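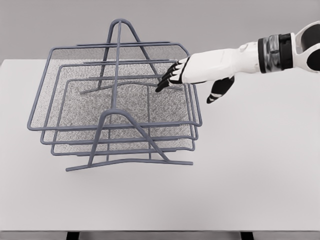
Paper mail is still a big part of the work in a small rental office, and most questions we receive are about it. On this page we collected the answers for landlords and tenants who use the Porkevton mail service. Many of our customers sort their letters at home before they send them to us, and a wire mesh organizer with three trays, one above another, is enough for this. Use the top tray for new letters, the middle one for letters that wait for an answer, and the bottom one for letters to be scanned. If you have only one apartment, you can skip the sorting.

What is the Porkevton mail service?
We receive letters in the name of your rental business, open them if you gave us permission, scan them and put the scans in your account. The originals are kept in our office in Stullia.

Who can open an account?
Any person or company that rents out at least one apartment, house or garage. Tenants can have a free reading account, but only if their landlord has invited them.

How long do you keep the original letters?
We keep them for 8 months. One month before the end you receive a message and you can choose between shredding and return by mail. If you do not choose, we shred them.

Can I send you my old letters too?
Yes. Please remove the staples and do not fold the pages. One box can hold up to 700 pages. If you have more, use a second box and write your account number on both. Boxes without a number are put aside until the owner writes to us, and this can take a long time.

What do you not accept?
Keys, cash, bank cards and packages. We had several cases where a tenant moved out and sent the keys to our address. We have to send them back, and the landlord pays the postage. Please tell your tenants the correct address for keys.

When will I see my scan?
In most cases on the next working day. In May it is slower, as many landlords send their yearly bills for heating and water in the same weeks.

My scan is not readable. What can I do?
Open the letter in your account and choose "Scan again." It is free of charge for the first 4 letters in each month. Very thin paper, where the back side shows through, is scanned in gray and can look dark.

What is the difference between the Ng plan and the Arkeck plan?
Ng is the small plan, for one address. Arkeck is for several addresses and lets you give each building its own folder. You can change from Ng to Arkeck at any time, but back only at the end of the year.

What should be written on the envelope?
The name of your business, then "Box 764, Stullia." Please do not write "Porkevton" in the first line, or the letter comes to our own bookkeeping.

How do I close my account?
Write to us from the e-mail address of the account. Download your scans before that. After closing we cannot restore them.

Last change to this page: October 2022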